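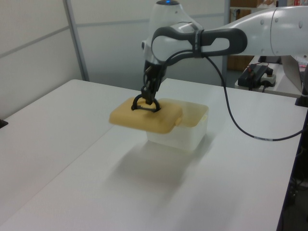

Clitness Adds Handled-Lid Storage Box to Its Small Household Line

Search this site Enter keyword Go

Print this page | E-mail this page

TRAMBRIDGE, April – Clitness, a supplier of storage goods for homes, offices and schools, has added a lidded plastic box to its small household line. The box has a translucent white body and a mustard-yellow lid with a dark arched handle on top. It will be sold under the Raptis name, first through the Clitness trade counter in Trambridge and then through the company's regular dealers.

The Raptis box is meant for items that are used often and put away in the same place each time: sewing supplies, chargers and cords, first-aid items, craft materials, and small hand tools. It takes up a modest area on a shelf or table and can be opened where it stands.

Body

The body has straight walls, so the usable floor of the box is close to the size of the opening. Flat items such as envelopes, cards and folded cloth can be stacked to the rim without shifting into a narrower base. The plastic is frosted. Colors and general shapes can be made out from the side, but printed matter inside cannot normally be read, and Clitness recommends a label on the front face where several boxes are kept together.

Capacity is 135 cubic inches, measured to the rim. Contents should not stand above the rim when the lid is fitted.

Lid and handle

The lid is rounded-rectangular with soft edges. The handle is placed at the top center and forms a closed loop, so the lid can be lifted with one hand. A small latch tab projects from the edge of the lid.

The handle is intended for removing and replacing the lid. Users moving a filled box should support the body from underneath with both hands, including when the lid is latched.

To close the box, set the lid over the opening, check that it is level on all sides, and press down near the latch tab. If the lid rocks, something inside is too tall or is resting on the rim.

The tan-yellow lid color was chosen to stand apart from the white and clear covers in the rest of the line. Earlier Clitness boxes of similar size shared a cover color with two larger models, and dealers reported returns in which the covers had been mixed up. Raptis lids do not fit earlier bodies.

Cleaning and care

Both parts may be washed by hand in warm water with dish soap. Scouring pads will mark the frosted surface. Stickers can be removed by soaking the panel for several minutes and wiping with a soft cloth. The box is not intended for use in an oven or microwave, and it should be kept away from radiators and stove tops.

Ordering

The item number is 171. Dealers may order in cartons, with bodies nested and lids packed separately in the same carton. The first production run is more than 2000 boxes, of which 300 are reserved for school accounts. Replacement lids can be ordered without a body; replacement bodies are not offered separately.

Orders placed through Biltell, the distributor for Clitness office products, should use the same item number. Biltell will list the box under desk and supply room storage. Price sheets are available to trade customers on request. The Trambridge counter opens at 8:30 a.m. and will hold a display box for customers who wish to check its size against existing shelving.

About Clitness

Clitness supplies plastic storage boxes, trays, drawer inserts and shelf organizers to retail dealers and institutional buyers. Its offices and warehouse are in Trambridge.

Print this page | E-mail this page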